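Aug 30, 2025

Seal tests, second batch of Cendach film. Ran the jaw sealer for most of the day, which is a fine way to spend a Saturday if you dislike Saturdays. Peel strength still wanders. The Siseo film behaved itself at the same dwell time, so I can't keep blaming the machine.

Stopped at 263 seals when the PTFE tape on the lower jaw started to lift - it was last changed in January, by the look of the log. Retaped, let it settle, threw out the first 2 pulls. 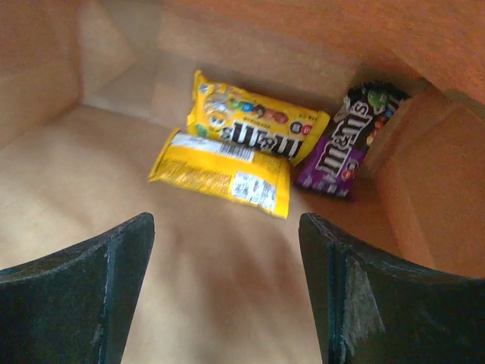 Kassa wants the full 2000 before they'll look at a curve. Fine. Cirkton spool goes on next, same settings, and whoever borrowed the good calipers can bring them back without a speech.

To do: recheck jaw alignment, order tape, relabel the bin of rejects.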